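How a robot arm gets bought
===========================

*Flullik Workshop Pages, equipment series, part 3*

A robot arm is a machine with joints, a bit like a shoulder, an elbow and a wrist. Buying one is a long job. The arm is only one line on the shopping list, and most of the other lines get decided first.

The list used in these pages belongs to Girnari, a small group that is planning a kitchen robot. The robot's project name is Elimar.

## Step 1: Write down the job

The first page of a plan has no prices on it. It says what the robot must do. Girnari's page says: reach across a kitchen counter, pick up a cup, put it down somewhere else.

Each part of that sentence becomes a number later on. "Reach" becomes a length. "Pick up" becomes a weight. If the job is written badly, the numbers will be wrong and the group may pay for an arm that is too short.

## Step 2: Learn three words

**Reach** is how far the arm can stretch from its base.

**Payload** is the heaviest load the arm can carry. The gripper counts as part of the load. If an arm can carry 3 kilograms and the gripper weighs 1 kilogram, there are 2 kilograms left for the cup and whatever is in it.

**Gripper** is the part on the end that holds things. It is often sold separately, in the same way that a drill may be sold without its drill bits.

## Step 3: Make the budget

A budget is a plan for money. Girnari splits its budget into these lines:

| Line | What it pays for |
|---|---|
| Arm | The joints, the motors and the base |
| Gripper | The fingers and the part that moves them |
| Cameras | A view of the work |
| Computer | Running the programs |
| Mounting | Bolts, plates and a solid place to stand |
| Safety | A stop button and floor markings |
| Spares | Parts that wear out |

There are 7 lines. Spares is the one that beginners leave out. Finger pads rub against things all day, and a robot with worn pads drops cups.

Girnari also keeps some money that has no line at all – this is called a contingency. It is for costs that were not on the list, such as a longer cable.

## Step 4: Test before paying

A computer can draw a kitchen and a robot and work out how they would move. This is called a simulation. In a simulation, a cup that falls costs nothing. The same test can be repeated 200 times, and the counter can be moved without calling a plumber.

Girnari's simulated kitchen is named Policarpio. The group uses it to answer planning questions:

- Can the arm get to the back of the counter?
- Does the elbow bump into the cupboards?
- Can a camera near the gripper see past the fingers?

An answer from a simulation is a good guess. Real counters are sticky and real cups are slippery, so the group still asks to try a real arm before it signs an order.

## Step 5: Order early

Robot arms are not always kept on a shelf. The wait between ordering and delivery is called the lead time. If the lead time is 30 days and the robot is needed at the start of February, the order has to go in by the start of January. Any checking and bolting down needs extra days on top.

Views from the simulated kitchen:
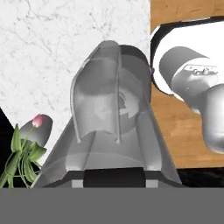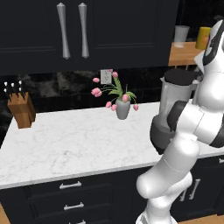
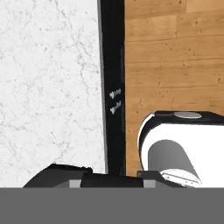 *Policarpio, the simulated kitchen. The middle view shows the white arm beside the counter, with a blender, tulips and a knife block.*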